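Faswood Residents' Office
By Zdenka Nikolovski
February

1/ The Faswood Residents' Office is issuing this thread to explain the new bottle deposit arrangements. They apply to all 60 households in the Van Hecke buildings.

2/ The return point has moved from the Pluterard entrance to the ground floor of the Haravus building. It opens at 8 in the morning and closes at 7 in the evening.

3/ Drink bottles of clear or colored plastic are accepted. Please empty them fully. Caps may stay on. Glass should go to the street containers, as before.

4/ Bottles that held paint, motor oil or garden chemicals are not accepted – please ask the office where to take them. 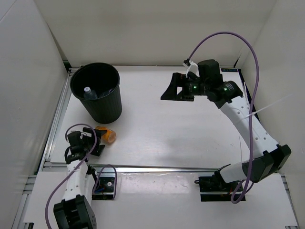 5/ HOW DEPOSITS ARE PAID

Refunds are credited to the household account within four weeks. Cash is no longer paid at the door. Tenants who share an account should agree among themselves who will hold the card.

6/ Cards issued under the old arrangement remain valid. Lost cards can be replaced at the office on request – bring your lease or a recent rent statement.

7/ Written questions may be left in the office mailbox. Replies will be posted in the lobby of each building.

Last updated: February, 4 p.m.

Comments

marlo_t: Does the old card work at the new place or do I have to register it again?

Third floor east: 7 is too early for those of us on late shift. Please look at this again.

pb: What about milk jugs?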